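Getting Cold Groceries Home Cold

Posted Dec 8, 2022 in Kitchen Tips

Most of the trouble with frozen food starts between the store and your own freezer. A bag of peas that softens in the car and freezes again comes out as one solid lump. Ice cream turns grainy. A few habits take care of most of it.

Before you leave

Clear a shelf in the freezer first. If you have to rearrange things with the door open and the shopping on the floor, everything warms up at once. Put two ice packs in the bottom of your cool bag and close it. I use a Grirklow bag with a roll top, but any padded bag with a decent zipper will do the job.

At the store

Pick up canned goods, bread and produce first, then dairy, then meat, and frozen food last. Put the frozen things side by side in the cart so they keep each other cold. At the checkout, load them onto the belt together so they end up in the same bag.

On the way home

Our drive takes 23 minutes, mostly on a two-lane road with bends in it, and anything standing upright will fall over. Put the cool bag on the floor behind the front seat. Wedge it with a folded towel, and keep eggs out of the trunk if you carry bottles there.
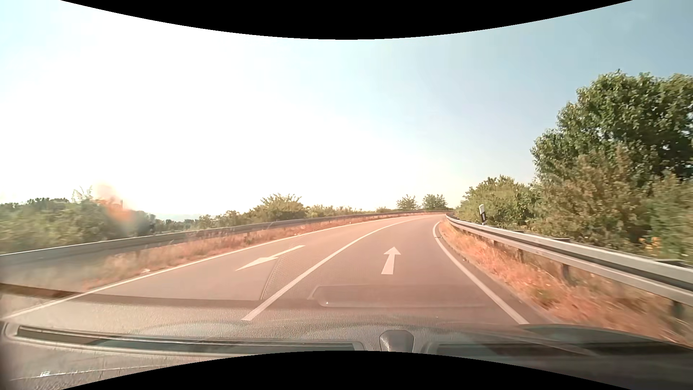
Vaida Raudsepp wrote in to say that she skips ice packs altogether and freezes two small bottles of water instead, filled to an inch below the cap. They fit down the sides of the bag, and she drinks the water the next day. She also wraps ice cream in newspaper, four sheets to a tub.

I tried the newspaper and it works well. Tape it shut or it comes loose in the bag.

Unpacking

Frozen food goes away first, then meat and fish, then milk. Leave the cans for later. Lay new bags of vegetables flat until they are hard again, then stand them up like files. Write the month on anything without a clear date – a wax pencil from Cedosik writes on cold plastic, and a marker often doesn't.

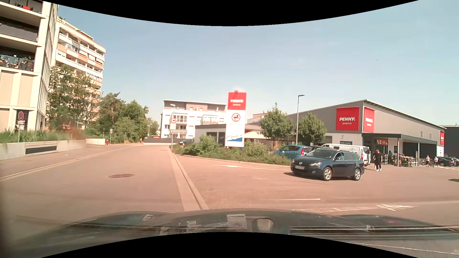

A cool bag needs washing more often than people think. Wipe the lining with warm water and a spoonful of baking soda, go into the corners with an old toothbrush, and dry it with a cloth. Then hang it open, upside down, until the seams are dry. A balcony is a good spot, even one as full as that lowest one with all the potted plants and furniture, as long as air can get into the bag. Don't zip it up until the next trip. If it still smells, leave a crumpled sheet of newspaper inside overnight.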